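Getting Towels Soft Again (and Keeping Them That Way)

I love a good towel. I love the big thick ones that take two hands to fold, and I love the thin old striped ones that live in the car for the beach. What I can't stand is a towel that feels like a cracker, and for years I had a whole closet of them. Then I got curious, started changing one thing at a time, and now I'm the person who brings up bath towels at dinner parties.

Most of what follows costs next to nothing. You probably have the vinegar already.

Why they go stiff

Towels are made of thousands of little loops, and anything that glues the loops down makes the towel feel flat and rough. The usual glue is leftover detergent. Fabric softener does it too, which surprised me, but softener works by leaving a coating behind, and on a towel that coating builds up until water beads on it. Hard water adds minerals to the mix. If your towel feels slick in the store-bought-soft way but pushes water around your back, you've got softener buildup. If it feels scratchy, suspect detergent and minerals.

The reset wash

Do this once for any towel you've been grumbling about. Wash a small load on the hottest setting the care label allows, with no detergent at all and one cup of plain white vinegar. When it finishes, run it again hot with half a cup of baking soda, again with no detergent. Keep the two in separate washes! Put together they mostly cancel each other out, and you get a fun fizz and nothing else. And never let vinegar anywhere near chlorine bleach, not even in the same load, because the two make a dangerous gas.

You may see suds during that first wash even though you added no soap. All of that was living in your towels. I was thrilled and a little disgusted.

My neighbor Trevor Lemieux has very hard water and needed to repeat the whole thing before his came around. Give it a second try before you give up on a towel.

Check your manual first if you plan to use vinegar often. Some makers don't like it on their rubber parts, and once in a while is plenty anyway.

Everyday washing

Use less detergent. Really, go lower than you think. I dropped to half of what the cap suggests for an ordinary load and nothing came out any less clean. Skip the softener on towels completely. If you miss the scent, put a few drops of something you like on a cotton ball in the linen closet.

Leave room in the drum, too. Towels soak up so much water that a packed load can't rinse properly, and then you're right back to crunchy. I fill it about two thirds of the way with dry towels and stop there, even when there's one lonely hand towel left on the floor.

Wash new towels before you use them, and wash dark ones on their own the first few times. I have a set of formerly white washcloths that are now a very pretty accidental lavender.

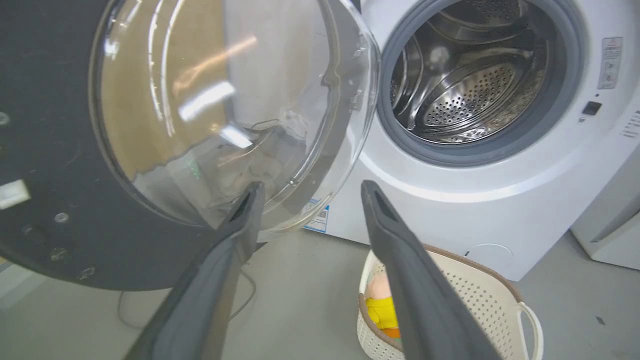 Drying is where you get the fluff, so it's worth a little fuss. Take each towel by the short end and give it three hard snaps before it goes in the dryer or on the line. It stands the loops back up, and it's a great way to work off a bad mood. Medium heat is better than high. High heat bakes the fibers, and the towel ages faster for no good reason. Wool dryer balls help keep things from clumping, and two clean tennis balls do a pretty similar job if you can put up with the thumping.

Line drying is lovely for the smell, but a towel that hangs perfectly still will dry stiff. Pick a breezy day if you have one, or do what I do and bring them in slightly damp, then finish with ten minutes in the dryer. You get the outdoor smell and the softness both. From April on I do nearly every load this way.

Make sure they're fully dry before you fold them. Feel along the hems and the woven band, where the dampness hangs on longest. A towel that's put away a tiny bit damp will smell sour the minute it gets wet again.

About that sour smell

If you've already got it, the reset wash usually takes care of it. For stubborn ones, soak them in a tub of hot water with a scoop of oxygen bleach for a few hours, then wash as normal. After that it's down to habits. Hang towels spread out on a bar after a shower — a hook bunches them up and the middle folds never dry. Get wet ones out of the washer right away, and leave the washer door open a bit between loads so the inside can air out (mind small kids and cats). Wipe the rubber seal with an old rag now and then, down in the fold where the lint collects.

Shopping for new ones

The number to look for is GSM, which is just the weight of the fabric. Up to 600 feels like a hotel and takes forever to dry. Something close to 200 is thin and quick, perfect for the gym or camping. I like the middle for every day, especially in a bathroom without a window. Rub a loop between your fingers in the store and check that the side edges are stitched down well, as the edges are the first thing to fray.

When a towel is done

Mine go from bathroom to beach bag to dog, in that order. Past that I cut them up. One old bath towel gives me 16 good cleaning rags, and if you run a zigzag stitch around the edges they won't shed all over your windows. My friend Tanner Gagnon sews two layers together for potholder filling, though he uses all-cotton only and adds a proper layer of insulated batting in the middle. Animal shelters are often happy to have the rest, so call yours and ask what sizes they like.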